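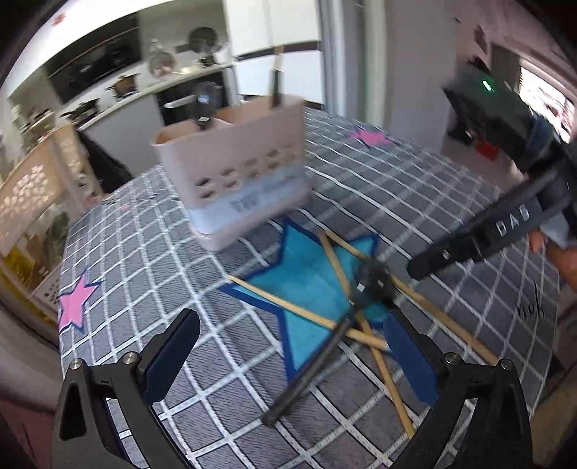
Paula Vasiliu used to tell newcomers that a robot for the home should be built at the table where it is going to work, and that anyone who built it in the garage would end up building it twice. The remark is often repeated by people who know the Drarine project, and it sums up how the machine came together.

Drarine is a home-built robot for setting and clearing a dining table. It was begun by Vusumuzi Nkuna and Léonie Hamel in their apartment in Fakholm and later carried on, in part, at the shared workshop in Banen, where the larger pieces were cut and drilled. The robot has two short arms on a rolling base and is meant to do a small number of everyday jobs with cutlery, the best known of them being the one its builders call "sticks home," in which chopsticks lying loose on the tablecloth are picked up and stood in their holder. The name Drarine comes from a word that Hamel's niece made up for the noise of a drawer full of spoons.

Origins

Nkuna had wanted for years to build something useful around the house, and had started and set aside a window opener, a plant waterer and a machine for folding dish towels (the towel machine is still in the hall closet at Fakholm, and is said to work if the towel is small and very dry). Hamel suggested cutlery one evening after supper, partly as a joke. The two of them put together a list of parts that same night and agreed on a limit of 2000 dollars for the whole robot, motors and screws included, a limit they kept to by making the base from an old tea cart and by borrowing most of the tools.

The first arm took 18 evenings to build. It could reach 70 centimeters from its shoulder, enough to get to the middle of a family table from one side, but its fingers were bare metal and a round chopstick would simply roll out from between them. Ewurabena Eshun, who was then building a weaving loom at the next bench in Banen, gave the builders a sheet of soft foam left over from another job. Padded fingers have been part of the design ever since, and the bare ones were turned into coat hooks for the workshop.

Teaching by hand

The builders first tried to write out every motion of the arm as a list of positions. This went fairly well with spoons, which lie flat and stay where they are put, and very badly with chopsticks, which cross over each other, slide, and never seem to land the same way on the cloth a second time. After a long and rather discouraging winter they changed their approach and began showing the robot the job instead. A person does the task with a gripper held in the hand, a camera on the gripper records what the jaws are doing and what lies in front of them, and the recordings are later used to train the program that moves the arms.

Hand-held grippers suited the project well. They keep the person from reaching with bare fingers, so the motions that get recorded are ones a two-jawed machine can copy, and they can be picked up and put down between other household business without moving the robot at all. Hamel liked to do her recording before breakfast, while Nkuna preferred late evening, and their two styles can still be told apart in the robot's movements -- hers being quick and direct, his coming in from the side with a good deal of thinking along the way.

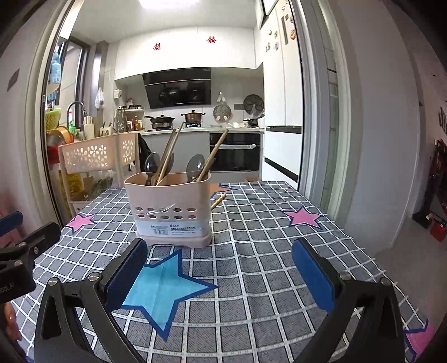
A recording usually starts with the jaws held open a short distance from the holder, so that the program gets a good clear view of the table before anything is touched. The person then comes down over a stick, closes the jaws near the thicker end, lifts, turns the stick upright, and lets it down into the holder. The turning is the part that takes practice. If the stick is gripped too near its middle, the lower half swings into the rim of the holder and the whole thing may tip over, and if it is gripped at the very end it sags and droops and has to be chased about like a fishing rod.

The first full set came to 221 recordings. Nkuna and Hamel went through them all at the kitchen table, keeping the clumsy ones as well as the good ones, on the idea that the robot ought to know how to get out of trouble. Chia-hao Peng disagreed with them about this and made his own, stricter selection, and for a while there were two versions of the program in use, known as "kind" and "strict." The kind version was slower but dropped fewer sticks, and it is the one that was kept.

Table, cloth and holder

Drarine is fussy about its surroundings, more so than its builders had hoped. A plain cloth gives the camera little to go by when judging distance, and a glossy one throws back the light from the window. Patterned cloths turned out to be a help, since the lines and shapes give the program something steady to measure against, although a cloth with narrow stripes once led it to try very patiently to pick up the stripes.

The holder matters as well. Light plastic caddies are easy to find and easy to wash, but an empty one slides away at the lightest touch. The usual advice from the builders is to leave a few things standing in it from the start, spoons being the best choice, and to set it well in from the edge of the table. Peng has also tried a strip of rubber shelf liner under the base, with good results, though it leaves marks on a waxed tabletop and the builders at Fakholm do not use it.

Work is generally done by daylight with the ceiling light on too. Recordings made under a single lamp were found to be of little use later in the day, and a number of them had to be done over.
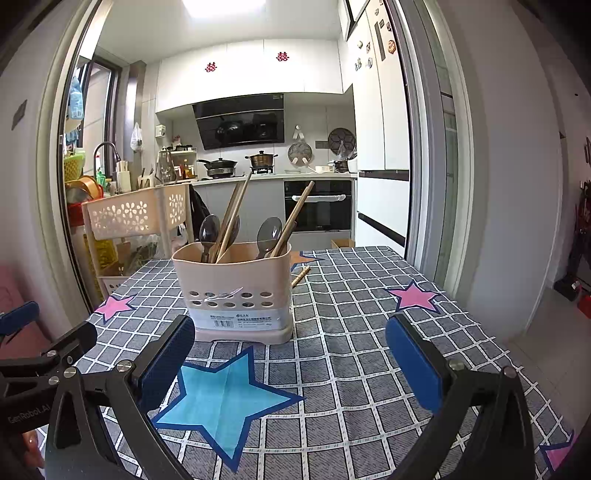
Public showing

The robot was shown outside the home for the first time on Saturday, October 9, 2021, at the open day of the Banen workshop. It stood the sticks in their holder through most of the morning, stopped when a visitor's scarf fell across the table, and was started again after lunch by Eshun, who had by then become its most patient operator. Vasiliu gave a short talk on working in small rooms, and printed copies of the parts list were handed out at the door.

Later versions

A second robot, named Masson after the street where it was put together, was built by Peng from the same plans. It has longer arms and a narrower base, made to pass between a table and a wall, and it uses the same padded fingers. Masson is able to lay out a spoon and a pair of chopsticks at each place, a job Drarine has never managed with any regularity, but it is noisier, and Peng runs it only when his neighbors are out.

Drarine itself is still in use at Fakholm. Its left shoulder motor has been replaced twice, and the tea cart has been given new wheels.

See also

Home robotics
Robot gripper
Learning from demonstration
Shared workshops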